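The gripper that learned to let go

Teaching a robot to pick things up is a respectable career. Teaching one to put things down has, until lately, been something you did on a wet afternoon when the picking was finished. Bent Baldursdóttir has spent the better part of two years on it, and she would like it known that she has heard the jokes.

Her method is called Pitolo, after nothing in particular. It starts from a complaint. Most robot training data consists of people guiding a gripper towards an object, closing it, moving it and opening it again. The recording then stops, usually within a second. From the machine's point of view, life ends at the moment of release. Ask it what to do next and it dithers, or closes again on the thing it has just let go of, like a guest who has said goodbye and can't find the door.

Baldursdóttir's fix was to keep recording. At the Inskip lab, people carry a hand-held gripper with a camera on it, do some small chore, and then carry on for another 12 seconds with nothing in the jaws. They back away, hover, drift over to the next job. The footage is as thrilling as it sounds.

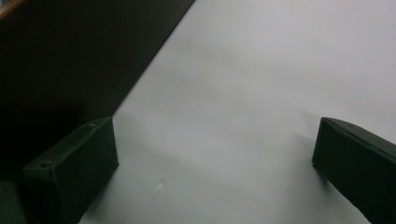

Nothing between the fingers: the view from the hand-held gripper, over a pale surface.

She calls these stretches "the boring bits" and is protective of them. An empty pair of fingers over a plain surface still tells a model a good deal, she says. There are the shadows, which shift as the tool moves nearer or further off. There is the gap itself. A robot that can't tell a full hand from an empty one will happily carry thin air across a room and set it down with great care.

The team collected 600 recordings and trained two versions of the same controller, one with the boring bits and one with them trimmed in the usual way. Each then had 156 attempts at a two-part tidying task. The trimmed version stalled or grabbed again after letting go in 34 of them. The untrimmed one did so in some 12, and most of those involved a sponge, against which Baldursdóttir bears a grudge.

It is a modest result, and her critics have been modestly rude about it. A reviewer of the February draft asked whether longer recordings simply meant more data, and whether any old extra footage would have done. She thought this a fair question and an irritating one. A matched test, with the extra seconds taken from before the grasp, is now under way on the Prudosia arm downstairs. She won't guess at the outcome, though she has booked the arm for longer than she needs it.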